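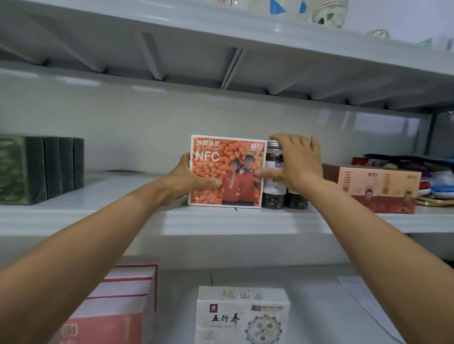
The sea buckthorn at Badawi grows so thick along the back lane that the first-time pickers always stop and stare. Then they meet the thorns!

Latifa Fawzy planted the first 30 bushes on a strip of sandy ground that had beaten every other crop she tried. Now there are around 600, and by late August the branches are so crowded with orange berries you can hardly see the bark.

Picking them is slow going. The fruit clings hard and bursts if you pull, so Latifa snips off whole twigs, freezes them overnight and knocks the berries loose in the morning - a trick she learned from her neighbor Eliseo Magaña, who swears by a rubber mallet.

And the taste! Think of a sour orange that has been introduced to a mango, with a little something oily at the end. Straight from the press it makes your whole face fold up. Stir a spoonful into honey and warm water, though, and I could drink it all day. Eliseo shakes his over vanilla ice cream, and I've been doing the same ever since I got home.

You need a male bush for every six or so females, and plenty of sun. Latifa's waited three years to fruit. She sells rooted cuttings at the farm gate in spring, mornings only.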